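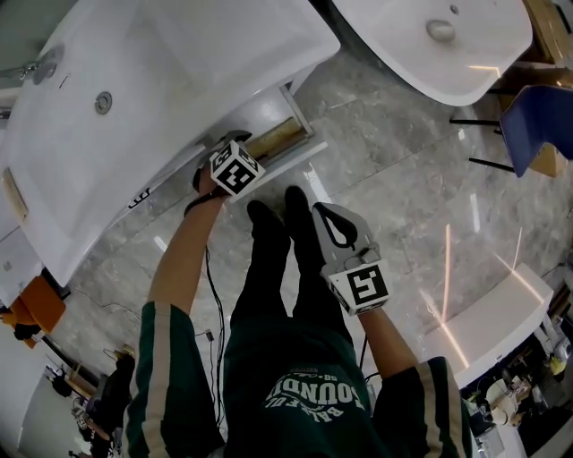
Penton Bathtub Set

README, version 2

What is in it

Penton is a collection of 424 short recordings about bathroom fixtures on a showroom floor: bathtubs, basins, the drains and faucets that go with them, and the cardboard they travel in. Nothing is plumbed in. If you came for running water, you want a different dataset, or a bathroom.

The recordings are sorted into 9 folders by task. The names are meant to be plain:

wipe_rim
wipe_inside
drain_plug
faucet_handle
overflow
move_chair
flatten_box
stack_box
misc

The misc folder is bigger than we would like. It holds everything that started as one of the other eight and wandered off, usually toward the boxes.

Length

No recording is longer than 60 seconds. Wiping the inside of a freestanding tub takes more than that if you do it properly, so in wipe_inside you get a part of the tub per recording, and the parts are numbered. They don't always go clockwise. We wrote "clockwise" on the task sheet and each person started from a different place.

Labels

Each recording has one line in labels.csv: file name, folder, fixture, start, end, note. The fixture column says "tub" or "basin." We argued over the small tubs and the large basins for most of a Saturday and settled on a rule: if an adult could sit in it without regret, it's a tub. A few borderline ones are marked "tub?" and you may do what you like with them.

The note column is free text. Most of it is useful. Some of it is the word "again."

Known problems

White on white. Glossy rims, pale basins and a polished floor that throws every light back at you. Edges are hard to find in wipe_rim, and the segmentation masks there were drawn by hand and look it.

Chrome is worse. Drain masks in version 1 included reflections of the drain. Fixed in version 2, except in overflow, where we gave up and drew a circle.

flatten_box and stack_box share cartons, so a box may turn up flat in one folder and upright in the other. Don't split train and test by carton — split by session, using sessions.txt.

Changes since version 1

Renamed "sink" to "basin" throughout. Removed duplicate rows from labels.csv. Moved the chair recordings out of misc, where they had been sulking.

Citing and contact

Please cite as "Penton Bathtub Set, version 2, Adebisi Lutex." Corrections to the labels are welcome as a patch against labels.csv. Opinions on tub versus basin can go in the same patch, as a comment, and will be read.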